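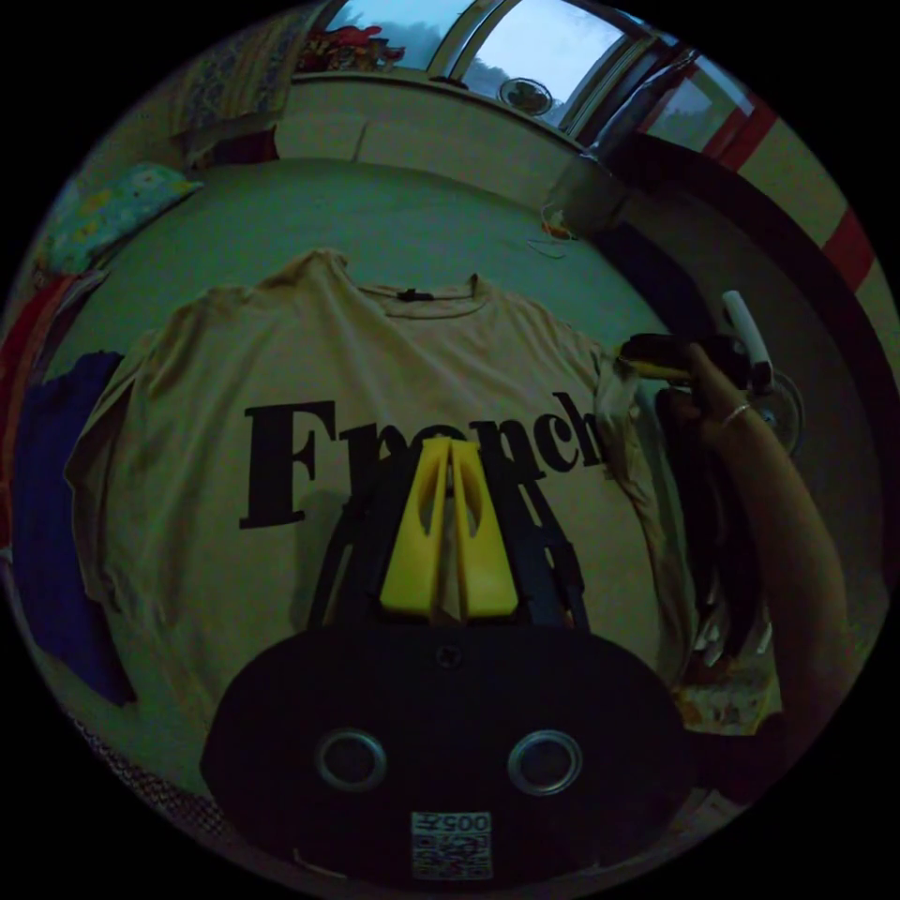 About the Norik Robotics Club

Norik is a student club where young people learn how robots can handle soft things, like clothes, towels and bed sheets. We started in the school year when Ivone Sampaio, our teacher of technology, got permission to use the old drawing room after lessons. In the first December we had 23 members and one table. Now the club has two groups, the beginners and the project group.

Our main project has the name Brusance. The students hold the grippers by hand and do the task themselves, for example to fold a T-shirt, and the camera on the gripper records it. From these recordings we train a program to do the same movements. The project group has collected almost 2000 recordings until now. A big part of them was made at home, on beds and sofas, as we want the robot to learn in normal rooms with normal light.

A T-shirt is more difficult than it looks. The sleeves go under the body, the collar turns, and the cloth never lies two times in the same way. Beginners practise first with small towels, later with shirts. Every student writes a notebook about what went wrong, and we read these notebooks together once a month.

Who we are

Ivone Sampaio leads the club. Costel Dumitrescu teaches programming and is responsible for the training computer. Nokuthula Botha helps the beginners with 3D printing and repairs. Natanael Lins was a member himself and now he prepares our team for the Skuvosow competition, in the class for household tasks.

How to join

The club is open for students from 13 years. You don't need to know programming. We meet at 4 pm in the drawing room on the second floor. Please bring a notebook and, if you have, one old T-shirt which you can leave with us.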